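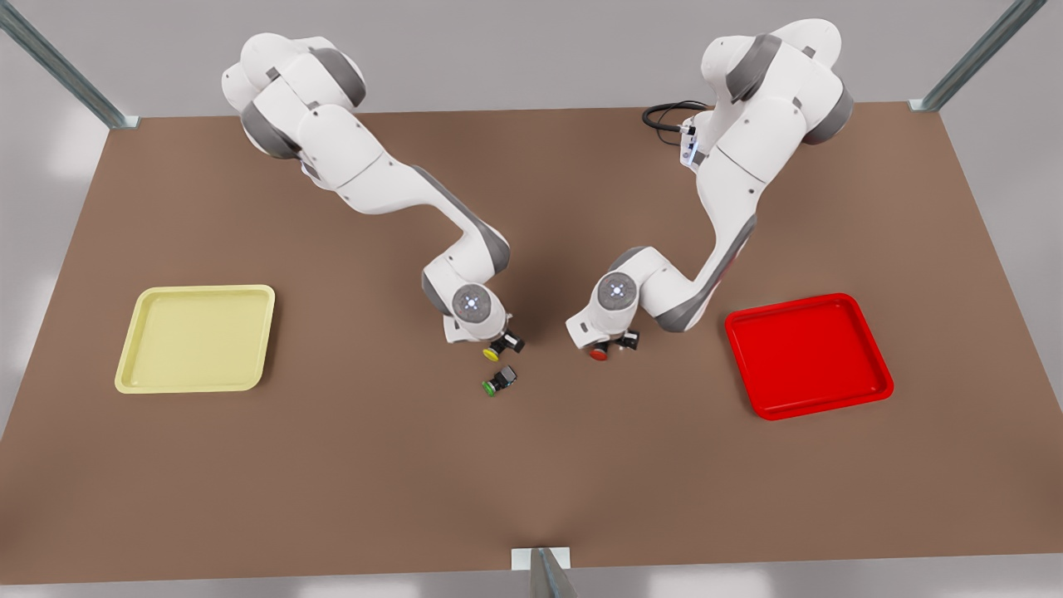
Figure 2. Rendered view of the tabletop with the two arms, the yellow tray and the red tray.

3.2 Weight loss before the weigh-in

The second part of our study concerns the days before the official weigh-in. In the amateur boxing clubs of Murkville and Vornwood, the weigh-in is held in the morning and the first bout starts in the evening of the same day. This leaves a short time for the boxer to drink and eat again. Earlier work in our group (Troncoso, unpublished thesis) treated the weight at the scale as the only value of interest. We consider this is not sufficient, as two boxers of equal weight at the scale can enter the ring with a clear difference between them.

We collected training diaries from boxers who were registered in the regional league. In total, 302 diaries were complete enough for the analysis. A diary was accepted when it contained the body weight of each morning in the last week, the number of training sessions, and a note on food and drink. The diaries with a missing morning were removed, even if the other entries were of good quality. We did not try to fill the missing values by estimation.

Most of the boxers reported that they reduced their drinking on the last day. The practice was more common in the lower weight classes. Several of the older boxers wrote that they had stopped doing this after a bad experience in an earlier season, and that they now preferred to compete one class higher. The coaches of the Pereyra gym gave a similar account in the interviews. One of them told us that he no longer lets a boxer enter a class if the boxer is more than 2 kg above the limit when the week begins.

For the time between the weigh-in and the first bout, we asked each boxer to write down what was taken. The answers were very different in their detail. Some boxers gave exact amounts, for instance 1000 ml of water with salt, while others wrote only "normal lunch". For this reason we used three broad groups (little, moderate, large) and two readers sorted the answers independently. Where the readers did not agree, Ximena Troncoso made the final decision.

The weight in the evening was measured with the same scale as in the morning, in shorts and without shoes. In the Zendura tournament of November the scale was moved to another room between the two measurements. We checked it again with the reference weights and found no change, so these values were kept.

The relation between the regained weight and the result of the bout is given in Section 4. We note already that the result of a bout depends on many factors which the diaries do not contain, such as the experience of the opponent.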